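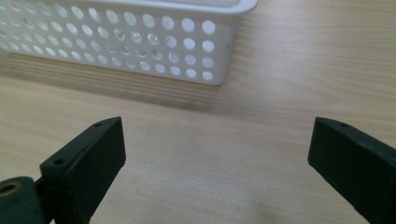

Figure 4. Start pose at the basket, fingers fully open.

4. Recording demonstrations for the Plarkham method

The Plarkham method trains one policy from hand-held gripper demonstrations. In the Skodholm trials it was trained on 236 demonstrations and tested on 115 placements. To repeat the result, record your own set as follows.

4.1 Place the white basket on the bare tabletop. Do not mark its position.

4.2 Hold the gripper so that both fingertips are in view of the wrist camera.

4.3 Open the fingers to the stop and start recording in Zilta. Wait 2 seconds before moving.

Note: The pause gives the tracker a fixed origin. Episodes without it are rejected at import.

4.4 Carry out the task at a steady pace, then return to an open grip and stop recording. 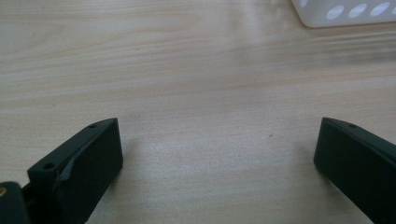
4.5 Move the basket to a new spot and repeat. Include starts where only a corner of it is in view — the policy learns to search from these, and leaving them out was the main cause of failed runs in our early tests.

4.6 After every nine episodes, run the Khokhar alignment check. If it reports drift, discard the batch and recalibrate.

Caution: Keep your free hand clear of the fingers while they are closing.

Caution: Do not change the lamps or blinds partway through a batch. Glare on the table is acceptable, but the colour balance must stay the same from the first episode to the last.

4.7 Export the batch and go to Section 5, Training.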